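The Steamer Tier Wants Your Counter Space

January 8, 2024

Every December somebody gives somebody an electric hot pot with a steamer on top, and every January the steamer ends up above the fridge. I know because mine did, for 2 years running. The pitch is always the same: rice or soup below, vegetables above, one plug, dinner for two. I have never believed it.

Elfriede Koller believes it. She teaches a small-kitchen cooking class in Brestiddale, and when I told her the stacked pot was a gadget for people who don't own a saucepan, she invited me over to be wrong in person. She has cooked this way for 8 winters, she said, in an apartment where the stove is two burners and one of them sulks.

Her case is mostly about broth. Start it low, put dumplings in the upper part, leave it alone. The leaving alone is what I doubted. Steam finds any gap, and in my experience the top layer goes gummy while the bottom boils over onto the table.
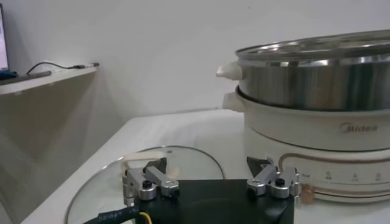
My real quarrel is with lids. A pot that cooks in layers gives you one more thing to take off and put somewhere, usually when your other hand is full. Look at how much table a round glass lid claims once it is lying flat beside a white Midea with the steel steamer section in place. Glass with a thin metal rim is nice for peeking, I'll grant that, and the pale knob is easy enough to find. But you have now given up room for a second appliance in order to save room. Koller's answer was to clear the table first. Fine, but I could clear the table and use a saucepan.

The dumplings were good. So was the broth, a plain one with ginger and too much white pepper. I asked whether she would buy a fancier model, something like the Husness, which a shop near me had at 2960 with a straight face. She laughed and said the Jatar she started on cost her 165 and the only thing that ever failed was the cord.

I went home and took mine down from above the fridge. It needs a wash. I still think fish should stay out of it, and I'm not convinced about rice.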